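Pustura Forums > Schools and Clubs > Student Projects

Sorting task in Imby: script the poses or teach it from demonstrations?

wobblygear
Posted in Student Projects

Hello all, long post coming, so do put the kettle on. I run the after-school robotics club at Torkmont (we're the lot who wrote in last June about the maze lesson, and thank you again to everyone who answered!). This year we're entering the simulated arm category of the Laaksonen Challenge, and after a few weeks of happy chaos we've reached the point where the club is split down the middle and I'd love some outside opinions before we settle on one way of working.

The task is our own choice within the rules. We've got one arm with a two-fingered gripper, a green tray with three compartments, and a handful of small things to put away in it: a flat orange block, a couple of dominoes, a die, and some little black pieces that everybody has come to hate. The tray compartments are labelled F, T and M, for flat, tile and mixed, which was the students' idea and which I rather like, although the letters have caused more arguing than anything else we've done. Is a domino a tile or is it flat? We lost most of an afternoon to that one. 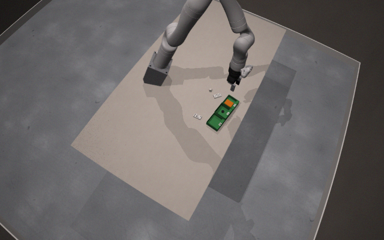 Half the group wants to script the whole lot: work out a pose above each object, drop down, close, lift, move to a pose above the right compartment, let go. They've got that going for the orange block and it's quite lovely to watch. The other half have been driving the arm by hand in Imby and recording what they do, and they want to train a small model on the recordings. They have 102 demonstrations saved so far, of rather mixed quality I'm afraid (some of our younger ones drive the arm as if it were late for a bus).

My worry with scripting is that the Laaksonen rules say the objects get moved before judging. My worry with the learning approach is that we've only one decent computer and eight weeks left. What would you do?

pennyfarthing_bot
Replied to wobblygear

Lovely to hear from you again! I'd script it, and I'd say so quite firmly, much as I understand why the other half of your group are excited. We went through this two years ago with a stacking task and spent so long on training that the students never really learned how the arm moved. They knew how to press go and wait.

The objects being moved isn't as frightening as it sounds, either. Imby will hand you the position and rotation of every object if you ask for them, and I'm fairly sure the Laaksonen people allow it in the entry category. So your script says "go to wherever the block is" and the moving takes care of itself. Do check this year's sheet, mind you, I'm going from memory and they do like to fiddle with it.

What I'd be more careful about is rotation. A die doesn't much care which way you pick it up but a domino certainly does. Our students always forgot to turn the wrist to match and then couldn't understand why a perfectly good grasp on Monday's layout, so to speak, was a flick across the table on the next one.

tinsel_and_torque
Replied to pennyfarthing_bot

I'm going to disagree with you there, in the friendliest way! If you ask the simulator for the position of everything then you've skipped the most interesting half of the problem. A real arm has to look. I help at a sixth form where the students do use the camera pictures, and yes, it's slower and there's more moaning, but when it picks up its first domino from nothing but what the wrist camera sees, well, you can hear the cheer from the car park.

I'd also say that 102 demonstrations is a perfectly respectable pile for one object. It's thin for all of them together. So my suggestion would be to pick one thing, the orange block say, keep the recordings where somebody drove it nicely, and see how far that gets you before you write the idea off. 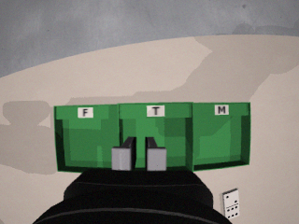 And do have them sort the recordings themselves. It's a dull job on paper but ours got a great deal out of it, sitting in pairs with a packet of biscuits and arguing over what counts as a good run. Does a wobble over the tray matter if the piece ends up in the right place? Does it matter if you paused to think? (It does, by the way. The model learns the pausing beautifully. We had an arm that would get halfway and then have a little ponder.)

wobblygear
Replied to tinsel_and_torque

Oh, the pondering arm, that explains something we saw this week! I shall pass that on, they thought the computer was overheating.

We did the sorting as you suggested, 17 of us round two tables, and it was one of the best sessions we've had. We kept 37 of the recordings. There was a bit of sulking from those whose driving got thrown out, but they cheered up when I pointed out that mine had all gone as well.

The scripting half would like it noted that their block routine now copes with rotation. The dominoes are still a misery, and the black pieces are worse.

oldfashioned_servo
Replied to wobblygear

Been reading along with great pleasure. I'm a retired technician and I judged at a regional heat of the Laaksonen once, so take this as one person's view and nothing official.

What I wanted to see was that the students could tell me why their arm did what it did. I honestly didn't mind whether it was a script or a trained model. The teams that came unstuck were the ones who had rehearsed a single layout and had no idea what to say when it went wrong with another.
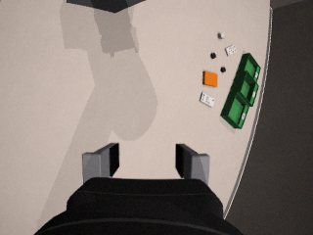
Choosing the order in which you pick things up deserves a whole session of its own, and I've seldom met a team that gave it one. Most of them go through the objects in whatever order they were added to the file. Sit your students down with a view from straight overhead and ask them to plan it on paper first. With the orange block lying just above one white tile and a little black piece close by on its other side, an open pair of fingers coming down has neighbours to think of, and the way they're turned matters a good deal. The small white cube off at the top of the group is a different matter and gives you more elbow room. Then there's all that bare table between the gripper and the lower tile, so they might like to think about where the arm waits between picks and whether it's wasting time getting there and back. I'd also have them look at where the arm's shadow falls if they're going to use the camera at all, for it's a big soft thing and a trained model can take quite a dislike to it.

pennyfarthing_bot
Replied to oldfashioned_servo

That's a much better answer than mine and I'm happy to give some ground. I still think beginners ought to write a script before they go anywhere near training, if only so they've got something working to compare against. But the planning on paper is a smashing idea and I'm pinching it.

tinsel, I do take your point about looking. I suppose my trouble is that in a club with an hour a week you have to choose which half of the problem to be interested in. You've got sixth formers who've picked the subject. Mine turn up because it's raining and there's squash.

tinsel_and_torque
Replied to pennyfarthing_bot

Ha, fair enough! Squash is a powerful motivator and I won't hear a word against it.

I'd still put a good word in for doing both, though. Let the script handle the block and the die, let the learning group have one domino to themselves, and have each group explain theirs to the other at the end of the month. You may find they start swapping over by themselves. Ours did, and the one who'd been rudest about scripts ended up writing the longest one.

wobblygear
Replied to all

Right, we had a proper meeting over it and that's more or less what we've agreed. Scripts for the block, the die and the black pieces (they drew the short straw), demonstrations for the dominoes, and one shared plan for the order of picking, which is now drawn out on the back of some old wallpaper and pinned across the whole of one wall. I've also made everybody take a turn on both sides, with rather a lot of grumbling from the recording lot, who had got very comfortable in the good chair.

I'm enormously grateful to you all. I'd been half expecting to be told it was too ambitious.

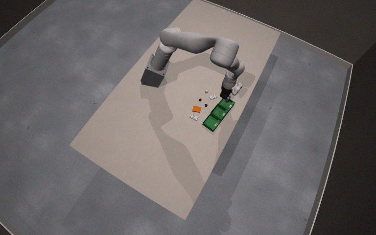
marmalade_circuit
Replied to wobblygear

Hello, new here and just starting a club of our own. How high above the table do you have the gripper travel when it's carrying a piece over to the tray?

wobblygear
Replied to marmalade_circuit

Welcome! We set the travelling height from the tray rim instead of from the table, and leave enough on top of that for a domino hanging down lengthways to clear it comfortably. It's kept as a single value at the top of the script so that the students can change it in one place. Start a bit too high and bring it down once the rest is behaving. And do post a thread when your club gets going, we'd all love to hear what they choose to build.

marmalade_circuit
Replied to wobblygear

Thank you, that's a great help. We've got Imby installed on two machines out of the four, so we're nearly there. I'll be back with more questions, I'm sure of it!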